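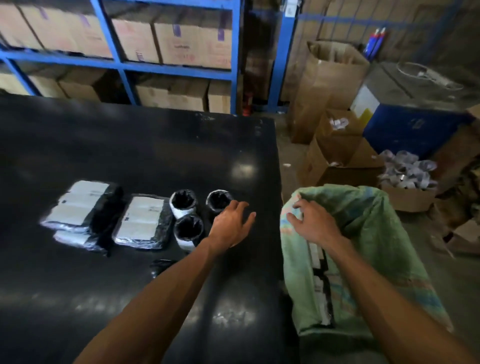
Gareth Goodall objected at the first review that loudness cannot be compared between two pressings of the same album unless both have been brought to the same playback level, and that our draft plan skipped this step. The plan was changed. Every transfer used in this report was level-matched before any listening or measurement took place.

1. Background

Leketti is a four-piece electronic soul group whose second album, Flastwood, was released in September as a download and as a vinyl LP. The two formats were mastered separately. The download was prepared by the group's own mix engineer, while the vinyl cut was made from a second master supplied by Wuyts, a small mastering room. Our project asked whether the two versions differ in measurable ways, and whether listeners with no studio training notice the difference.

The group gave us permission to use the 24-bit files of both masters. We bought the LP copies ourselves by mail order.

2. Material

Four tracks were selected: the opener, the single "Grulta", the slow instrumental that closes side A, and the last track. The single was included because it has the densest arrangement on the record, with two bass synthesizers, live drums and a horn section playing at once. The instrumental was included for the opposite reason. It contains only electric piano, brushed snare and upright bass.

From each track we took excerpts of 33 seconds. Excerpts began on a downbeat and had a short fade at each end.

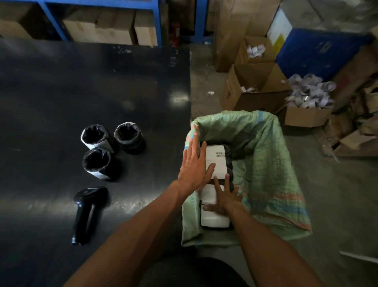
3. Method

3.1 Transfer

The LPs were cleaned with a carbon fiber brush and played on a direct-drive turntable with an elliptical stylus. Tracking force was checked before each side. The signal was recorded at 96 kHz and was not declicked. One copy had an off-center hole that produced audible pitch drift on the piano track — it was left out of all further work.

3.2 Measurement

Integrated loudness, true peak and loudness range were calculated for the full length of each track. Stereo width was measured in three bands. Sreekumar Arumugam wrote the script that aligned the vinyl transfers with the files, correcting for a small difference in turntable speed.

3.3 Listening test

Listeners heard pairs of excerpts over closed headphones in a practice room in the music building. For each pair they marked a preference or "no difference." The order of the pairs was randomized, and some pairs contained the same excerpt twice as a check. After incomplete answer sheets had been removed, 301 pair ratings remained.

4. Results

The download master was louder than the vinyl master on all four tracks before matching. The gap was largest on "Grulta" and smallest on the instrumental. Loudness range followed the same pattern. The download version of the single had been limited heavily enough that the snare and kick peaks were almost level with each other, while the vinyl master kept a clear step between them.

Low-frequency width was narrower on vinyl. Below the lowest band limit the vinyl master was close to mono, as is normal practice for a lacquer cut.

Of the 301 ratings, 166 showed a preference for one version. The rest were marked "no difference." Preferences for the vinyl transfer were concentrated on the single. On the instrumental, several listeners wrote that surface noise had identified the format for them, so those ratings say little about mastering.

5. Problems

Surface noise is the main weakness of the design. Siwan Rees suggested using the digital file of the vinyl master in place of the LP transfer, and a short repeat with those files was started but not finished by the deadline. Headphone level was set once per listener and not checked afterward. The same cartridge was used throughout, and its response above 15 kHz was not measured.

6. Division of work

Transfers and cleaning: Gemma Cropper. Measurement and scripts: Sreekumar Arumugam. Listening test and answer sheets: Siwan Rees and Wendy Nuttall. The session files, scripts and anonymized ratings are stored on the department drive in the folder for this course.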